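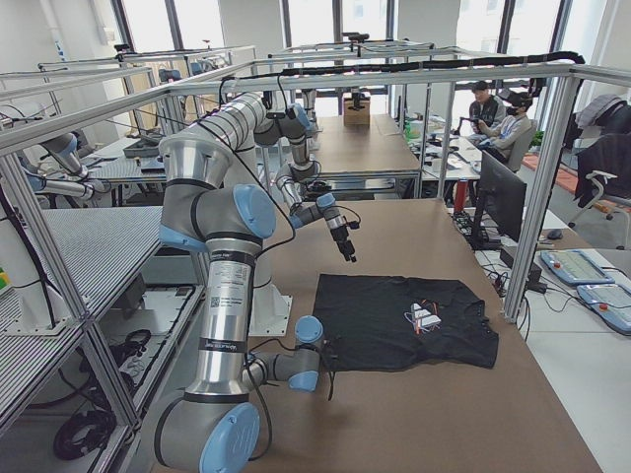 Timia 写作软件使用手册
第3章 把写完的稿子整理成投稿文件

上一章我们把散落的草稿收进了同一个项目,这一章要做的是把它变成一份编辑愿意打开的文件。我自己第一次投小说集的时候,直接把项目导出来就发了,结果里面夹着我写给自己的一大堆牢骚,什么“这段太烂了,重写!!”,全都原封不动躺在正文里。所以这一章我会写得啰嗦一点,您要是已经很熟了,挑着看就行。

开始之前

请先确认左下角的同步图标是实心的。空心表示还有改动留在本机上,这时候去做整理,另一台电脑上打开的可能还是旧稿。

手边最好备着对方的投稿须知。各家要求差得挺远的,下面我用的是 Stundale 出版社的短篇集征稿做例子,他们要正文、梗概和作者简介分成单独的文件。您投的地方要是不一样,以人家的须知为准,别以我这儿为准。

注意:整理之前一定先做快照(菜单“项目”→“新建快照”)。后面的“清除批注”是撤销不回来的,我吃过这个亏,丢了半年的修改意见,到现在想起来还肉疼。

3.1 新建投稿副本

1. 打开项目,在左侧目录树最上面的书名上点右键,选“另存为投稿副本”。

2. 给副本取个名字。我的习惯是书名加对方名字,比如“河口-Stundale”。千万别叫“最终版”,您会有好多个最终版的。

3. 在弹出的窗口里勾选“断开与原稿的链接”。默认是不勾的!不勾的话,您在副本里删掉一段,原稿里也跟着没了。

4. 点“创建”。篇幅长的项目会转一会儿圈,这时候别关窗口,去倒杯水好了。

副本建好以后,目录树顶上会出现一条橙色的细线,提醒您现在改的是副本。看不到这条线就先停下来,回到第1步检查一下。

3.2 清理正文

1. 进入“编辑”→“清理助手”。右边会拉出一个面板,把批注、高亮、修订痕迹和隐藏文字分栏列出来。

2. 先看“隐藏文字”这一栏。写作的时候我很喜欢把舍不得删的段落藏起来,藏着藏着就忘了。这里要一条一条点开看,想留的选“移到素材箱”,不要的选“删除”。

3. 再处理修订痕迹。如果有朋友或者老师帮您改过稿,请先把每一处都定下来,接受还是拒绝,然后再往下走。直接点“全部接受”当然快,可是 Ánh Bùi 上次帮我看稿,有一处她只是问我“真的要让他死吗”,顺手把那句划掉了,我一键接受,主人公就这么活过来了,后面的葬礼还照办。

4. 最后点“清除批注”。系统会再问您一遍,确认快照已经做好了再点“是”。

说明:脚注不算批注,不会被清掉。如果您的脚注是写给自己看的备忘,得手动删。

3.3 套用版式模板

Timia 自带的模板里,我推荐从 Hara 这一套开始。它长得很朴素,行距宽,页边留得也宽,编辑打印出来能在旁边写字。有人嫌它丑,想换漂亮字体,我的建议是忍一忍,漂亮的事情等签了合同再说。

1. 打开“格式”→“模板库”,选 Hara,点“预览”。

2. 正文字号设成12。对方须知里写了别的字号,就按对方的来。

3. 行距设成2倍。短诗和书信体的段落如果被撑得太散,可以选中那一段,单独改成“跟随原稿”,别去动全局设置。

4. 检查章节标题。Hara 模板会让每一篇从新的一页开始,前提是标题用的是“标题”样式。很多人(包括从前的我)是用加粗加空行硬凑出来的标题,模板不认,几篇小说就会连成一篇。选中这样的标题,按右侧的“转为标题样式”就好了。

5. 打开“页眉”设置,填上姓氏、书名和页码。如果是匿名评审,这里只填书名和页码。

注意:匿名投稿的时候,光改页眉还不够。请到“文件”→“文件信息”里把“作者”一栏也清空,这一栏会跟着导出的文件一起走。致谢页也要拿掉,名字最容易漏在那儿。

姓名里带附加符号的朋友请多看一眼。我写作小组里的 Đạt Hứa 换了模板以后,页眉上的 Đ 变成了一个小方框,他找了半天原因。其实是页眉用了另一种字体,在“页眉”→“字体”里改成“与正文相同”,方框就没了。

3.4 准备梗概和样章

这一步软件能帮的忙不多,主要还是靠自己写,不过有几个小功能挺顺手的。

1. 在目录树里点“添加文件”→“梗概”。Timia 会自动把每一篇的标题和您当初写的卡片摘要拉进来,排成一份底稿。

2. 底稿只能当底稿用!卡片摘要是写给自己看的,往往没头没尾,请整段重写。长篇的梗概要把结局写出来,别卖关子,编辑要判断的就是这个故事能不能收住。

3. 需要样章的话,右键点选想送出去的那一篇,选“标记为样章”。没有特别规定字数的时候,我一般截大约3,000字,找一个场景结束的地方断开。面板下方会显示已选字数,拖动那条竖线就能调整断点。

4. 作者简介另建一个文件,用第三人称写。没出过书也没关系,写您是谁、在写什么,短短一段就够了。

说明:字数统计默认把标点也算进去。有些地方的须知写明不计标点,请到“统计”面板里取消“计入标点”,再记下那个数字填到表格里。

3.5 导出和检查

1. 选“文件”→“导出投稿包”,在列表里勾上正文、梗概和简介。

2. 选格式。须知没有写的时候我选 DOCX,编辑要在上面做批注。PDF 留给自己存档。

3. “文件名规则”这一栏,可以直接把对方要求的格式粘进去,比如“书名_类别”。不要在文件名里用斜杠和冒号,有的投稿系统会拒收。

4. 导出以后,用别的软件把文件打开看一遍。这一步很多人跳过去了,可是 Timia 里好好的排版,到别处有时候会走样,尤其是诗行的缩进和对话的破折号。从头翻到尾,不必细读,看页码有没有断、有没有多出来的空白页。

5. 没问题了,再到对方的投稿页面去上传。

注意:“导出投稿包”窗口底下有一个“直接发送”按钮,它会调用您默认的邮箱,把文件发给通讯录里最近用过的联系人。我劝您把它关掉(“设置”→“共享”→取消“允许直接发送”)。我有一次差点把整本稿子发给物业。

3.6 投出去以后

在“项目”→“投稿记录”里新建一条,填上投了哪儿、哪天投的、用的是哪一份副本。如果对方允许一稿多投,每投一家就记一条;不允许的,在备注里写清楚,等回信之前别再动它。

那份副本请保持原样,想继续改就回到原稿里去改。万一编辑来信问“您第二篇里那个姐姐”,您打开的得是人家手里的同一份。右键点副本,选“锁定”,就不会手滑改到了。

收到回信以后,到记录里把状态改掉。被退稿也请记一笔,编辑要是写了意见,复制到“回信”那一栏,下次整理的时候会显示在素材箱的最上面。有出版意向的话,先别急着在软件里点“完成项目”,点了之后原稿会变成只读,而合同谈下来通常还要改稿。

常见问题

副本里图标是灰的,点不动。
多半是副本被锁定了。右键点书名,选“解除锁定”,输入您的账户密码。

导出的时候提示“找不到模板”。
从旧电脑搬过来的项目会这样。重新到模板库下载一遍 Hara,再回来导出,设置都还在。

快照做了,可是不知道在哪儿。
“项目”→“快照列表”,按时间排的。点一下是预览,双击才会恢复。恢复之前系统会自动给现在的稿子也留一份,放心点吧。

合写的稿子,两个人都能做投稿副本吗?
只有项目的创建者可以。我和 Trương 合写的时候是轮着来的,先到“成员”里把创建者身份转给对方,等他导出完再转回来。

本章更新于2024年5月19日。菜单名称以您安装的版本为准,下一章讲合同签下来之后怎么和编辑在同一份稿子上改稿。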